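Chore Automation FAQ
Maintained by Joni Valtonen, Trestia Robotics Evaluation. Last revised Mon 10 January.

Can a machine do household chores yet?
Some of them, under fixed conditions. A single task with known objects, on a cleared surface, can be run with acceptable reliability. A whole chore, such as clearing and wiping a table set by someone else, cannot be left unattended with the systems we have tested.

What do you test?
Short tabletop tasks: pick up an item, move it, put it down, release it. The shop-floor set uses hardware parts and small fittings. The household set uses tableware and linens.

Why are smooth metal parts difficult?
A lever handle is a typical case. The part is curved, its weight sits well away from the neck, and a satin finish gives flat pads little to hold. If the grip is off center, the part rotates when lifted.
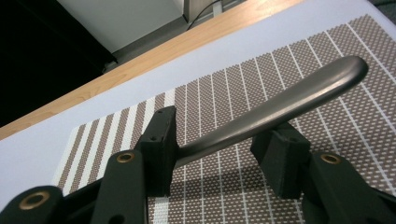 Grip force does not fully solve this. Past a certain point the pads deform and the part turns anyway. Closing on the neck gives better control of angle than closing on the wide section, but the target area is smaller and position error matters more.

Does the surface under the object matter?
Yes. Patterned mats can confuse depth estimates near the base of an object. Plain white tops cause the opposite problem, with few features to track. We run both and report them separately.

How many trials does a task get?
A household task gets 300 trials and a shop-floor task gets 400. Results from the Kover and Muvura controllers are never pooled.

What counts as a failure?
A drop, a wrong final position, or more than 18 seconds without progress. A second attempt at a grasp is logged but does not fail the trial. 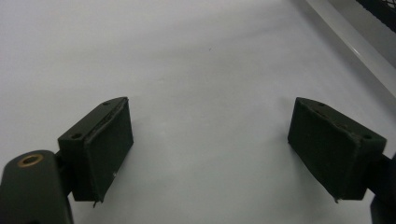 Release is scored separately from grasp. An item that sticks to one pad as the fingers open may land out of tolerance, and the trial is then marked as a release error.

Is two-finger hardware enough?
For most rigid items, yes. Cloth, thin sheets and stacked plates remain weak. The Gentile task list leaves out folding for that reason.

When is the next update?
The 2 controllers will be retested on the full task list in November.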